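Brerthorpe - Level Pack for Herkari

Brerthorpe is an add-on level pack for the puzzle platformer Herkari. It adds 6 areas that pick up after the main story ends, with new music in the caves and a longer route through the old mill. You need the full version of the game, patched to the latest release. The demo will not load it.

The pack is aimed at players who have already finished Herkari once. Enemies hit harder, and save points are spread out - expect to redo some rooms. There are 2 endings, and the one you get depends on whether you open the flooded gate before you reach the tower. Old save files carry over, but make a copy first.
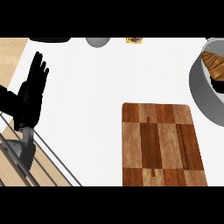 Ashraf Hamdy writes that the flooded gate took him three evenings, and that the switch is easier to reach if you skip the double jump and drop from the ledge on the left. He would also like a map screen for the mill.

A map is planned for the April update, along with a fix for the music cutting out in the second cave.

Download size: around 270 MB
Players: 1
Controls: keyboard or gamepad
Made by: Jetmont
Last updated: March 14, 2019

To install, unzip the file into the Herkari levels folder and restart the game. Brerthorpe will show up under Extra Areas.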